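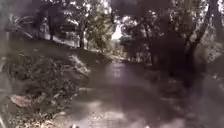 Path running past the shrub clump, with the grassy slope on the left.

Leltasix Park Paths -- README

Hi! I'm Chanida, and I put this folder together so people who care about paths (there are more of us than you'd think) have some to look at. It's 840 pictures of the walkways at Pukulach, plus a little text file of notes for each stretch. I split the place into 2 halves, garden side and lawn side, and the folder names follow that.

What I wanted was the ground itself. Paving, edges, leaf litter, the way grass sneaks in when the edging gets skipped for a season. Trees and buildings show up too, but I didn't label any of those.

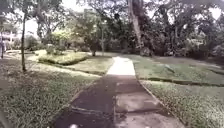
Garden side. Shade up close, full sun farther along.

Light is the big headache. Under the trees you get dark paving and then bam, a stretch that's washed out to white. I tagged 168 pictures "hard_light" so you can skip them or go straight to them, whichever you're after. Lots of pictures are soft, too. I left those in and marked them "blur" in the notes.
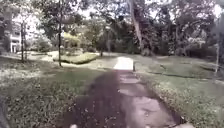
Grass creeping onto the paving from both sides, dry leaves on top.

The surface tags are paved, grass, dirt, litter_leaf and litter_trash. Yurani Villanueva checked 100 of them against mine and we mostly fought over where dirt stops and thin grass starts -- her rule won, and it's in notes/edges.txt. 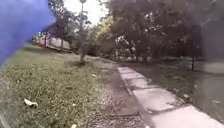
Please keep litter_leaf and litter_trash apart if you re-tag anything. I merged them once and it took me most of December to undo it.

Use the pictures however you like, just mention Leltasix. Found a wrong tag? Send me the file name and what you think it should be. Last update was September 12, 2020, and the lawn side notes still need a spelling pass.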